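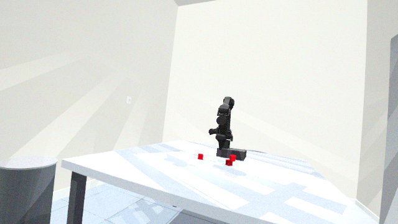 What does a hundred demonstrations buy you?

We use cookies to remember your preferences. Manage settings | Accept all

Dzifa Quartey has spent most of September steering a simulated robot arm by remote control. She works on teleoperation at Modport, where the pitch is simple: show the robot a job by hand and it will pick up the skill. I told her I had heard that pitch before.

"So have I," she said. "I used to believe it more."

The task is called Femari, and it asks the arm to stack red cubes on a table. An operator moves a handheld controller, the simulated arm follows, and every motion is saved. The team has 1,327 recordings from four operators. Quartey made the largest share herself, which bothers her. "A policy trained on me has my habits. I come in high, I pause, I fuss. Is that skill? I don't know."
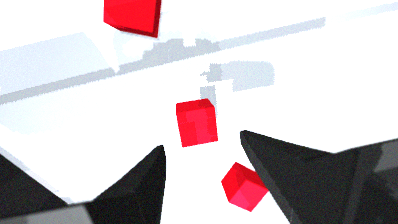
My main doubt was about variety. A demo set can be large and still say the same thing over and over, and I asked how much hers really changed from one run to the next. She said the cubes are dropped at new positions and angles each time. Fair enough, and when one cube sits nearly square between the fingers while its neighbor is turned corner up against the right one, the operator does have a choice to make. But they are still red cubes on a white table. Quartey didn't argue. "Change the color and I'd want to retest everything."

The company's own newsletter says 100 demonstrations are enough for a new task. I read her the line.

"Enough for what?" she said. "Enough to get a nice clip, sure."

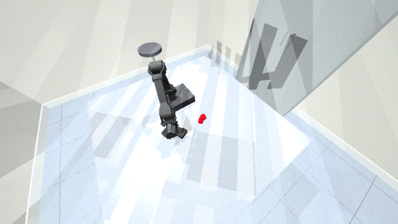

She would like the failed attempts kept in the set, with labels. At present an operator who fumbles can hit reset and the run is thrown out, so the robot learns from people who never seem to miss. "Then it misses - and it has no idea what to do next."

A trial on real hardware is planned with Tetteh, a parts supplier in Nornidmont. Quartey wouldn't guess at a success rate, and I trusted her more for it. She did ask me to come back and watch. I said I would, provided somebody else got to place the cubes.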